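The Birnthorpe scheme: what are we paying for?

Residents' newsletter, Monday, June 8, 2026

By now most of you will have had the leaflet. It is green, it is glossy, and it tells us that from August the old bottle banks and textile bins behind the library will go, and a "reuse hub" will take their place. The firm running it is called Brenix. They already have a hub at Flelville, and the leaflet leans on Flelville rather heavily. I have now read it four times and I am less sure each time what is being offered.

Let me start with what I do understand. The hub will take small household things that are still fit to use: crockery, toys, spectacles, belts, lamps, that sort of thing. You drop them off, they are sorted, and the good ones go back out to people who want them. I have no quarrel with any of that. My mother ran a jumble table for years on the same idea and her overheads were a cash tin and a flask.

The money is where I start to fidget. The leaflet says the Flelville hub "rescued 2,000 items" in its first year. I rang up and asked how many of those found a new home. It took three calls to get an answer, and the answer was 591. The remaining 1,409 were "passed to partners". I asked who the partners were and was told that this was commercially sensitive. It may be that every one of those lamps and teapots is now on a shelf giving pleasure to somebody. It may also be that they went into a shredder in another county, which is what would have happened if they had gone in the black bin, only with less driving. I don't know, and I don't think we should be asked to sign up until we do.

Then there is the fee. The parish is down to pay £1,275 a year towards running costs. In parish terms that is a fair bit of grass cutting. The charity shop on Workneh Road does the same job for nothing and pays its own rent. I spoke to Saron Kassa, who manages it, and she was kinder about the hub than I am. She told me she turns away donations most weeks for lack of room, and that if the hub took her overflow she would be glad of it. That is a fair point and I pass it on. But she also told me that nobody from the scheme had been in to see her before the leaflet went out, and I find that hard to square with all the talk of "local partnership" on page two.

I would like to know about the opening hours as well. The bottle banks are there at six in the morning and at midnight. The hub, if it follows Flelville, will be open on weekday mornings and shut at one. Anybody with a job will be carrying their bag of bits back home again, and a bag that has gone home twice tends to end up in the bin. Flelville has a supermarket next door and a bus every ten minutes. We have a library that closes for lunch.

Somebody will say I am against everything. I was in favour of the bench! I was in favour of the second dog bin, and I stood up and said so. What bothers me is being handed a finished plan with a smiling picture on the front and told it is a consultation. The survey on the back has three questions and all of them begin "How excited are you". There is no box for "not very".

The clothing bins are a separate worry. They are ugly and the flap sticks on one of them, but people do use them, and the leaflet doesn't say whether the hub will take clothes at all. At Flelville it takes "accessories", meaning hats, sunglasses and handbags, and coats have to go elsewhere. If that is the plan for Birnthorpe then we are losing a service as well as paying for one. I have asked. I have been told that the item list is "under review".

What I'd suggest is modest. Leave the bottle banks and textile bins where they are for a year. Let the hub open alongside them, on a short agreement, with a proper record of what comes in and where each thing goes. Publish it every quarter in this newsletter - I will make the space. If it does what the leaflet says, I'll write a piece saying so and I will put my name to it.

The parish needs 300 replies before it can ask for the terms to be looked at again. Forms are on the library counter, next to the large print books, and there is room on the reverse to write whatever you like. Please do use it, whichever side you come down on. Replies can be left at the counter or posted through the parish office door, and the office has asked that people fold them once only so they fit the tray. 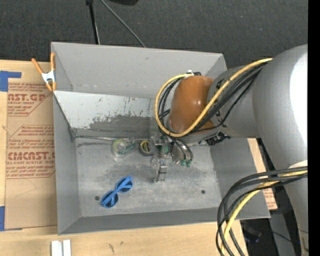
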